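Small bin, big fan

I bought the little Wundby wastebasket for my desk (11 dollars, so I wasn't expecting much!) and I've gotten weirdly attached to it. It's beige with a ribbed body, small enough to sit up on a table, and it goes with pretty much everything I own.

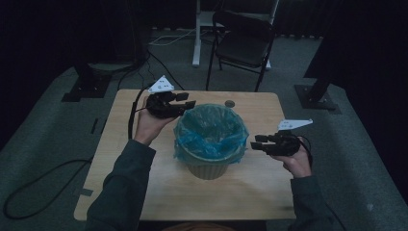 Liners are the one thing to think about. I use thin blue ones, 30 to a roll, and fold the edge down over the rim so I don't have to fish the bag back out. Mine bunch up a bit inside, but I can live with that. I wish it came in green, too. Four stars from me!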